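Inicio | Foros | Casa y orden | Dormitorios | Buscar

Tema: la cama llena de cosas, por donde empiezo??
Última actualización: sábado, 11 de diciembre de 2021

**pirnen55**
Buenas. Cuarto de la niña, sin escritorio, todo acaba encima de la cama. Ropa doblada que no llega al armario, el cuaderno de chino, mandarinas, chuches... Tengo 38 minutos libres al día, con suerte. No quiero comprar muebles. Ideas? 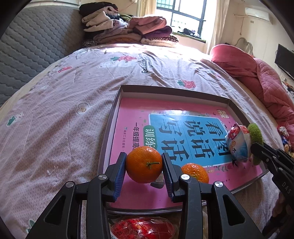 La tapa con el cuaderno y las mandarinas, la ropa al fondo.

**Curkevach**
La ropa primero, sin duda. Ese montón se come media cama. Mientras esté ahí lo demás da igual.

**allar_933**
No estoy de acuerdo. La ropa ya está doblada, son dos viajes al armario. Lo pequeño es lo que se multiplica: la goma verde del pelo, los envoltorios, el vaso de snacks tumbado. Yo sacaría toda la comida del cuarto y punto. Migas en las sabanas, no gracias.

**pirnen55**
Lo de la comida lo veo difícil jaja, merienda ahí mientras hace los deberes. La fruta al menos no mancha

**allar_933**
La cáscara sí. Y el jugo. Pregúntame por mi edredón blanco.

**Shirin Safavi**
A mi me gusta lo de la caja plana como bandeja. Nosotros igual, dos años con una tapa de cartón. Regla de casa: lo que no cabe en la tapa se va a su sitio antes de cenar. Pero una cosa, cuaderno y merienda juntos NO. Una tapa para el cole y otra para comer. El de redacción con dibujos, 看图说话写话, lo tuvo mi sobrino y acabó pegajoso por las esquinas, hubo que comprarle otro

**Curkevach**
Dos tapas encima de la cama, vamos, más trastos. Una mesita plegable y fuera

**Shirin Safavi**
Ha dicho que sin muebles, lee

**Curkevach**
vale vale

**pirnen55**
Pues he probado a medias. Solo fruta, el huevo envuelto y cuaderno, lo demás al cajón.

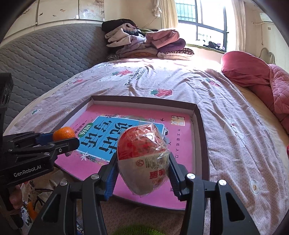
Y la ropa la dejo para el domingo, que ahora toca cambiar sábanas tambien y prefiero hacerlo de una vez. El armario está a reventar, esa es otra. Tengo cosas de mayo sin guardar.

**allar_933**
Ahí está el problema, el armario. Saca lo que no se pone y el montón desaparece solo. Lo de leopardo de quién es? 😄

**pirnen55**
Mío!! y no se toca

**Shirin Safavi**
Bolsa debajo de la cama para lo de verano, si tienes hueco. Y el domingo cuentas qué tal

**Curkevach**
Sigo diciendo mesita.

Imprimir este tema | Enviar por e-mail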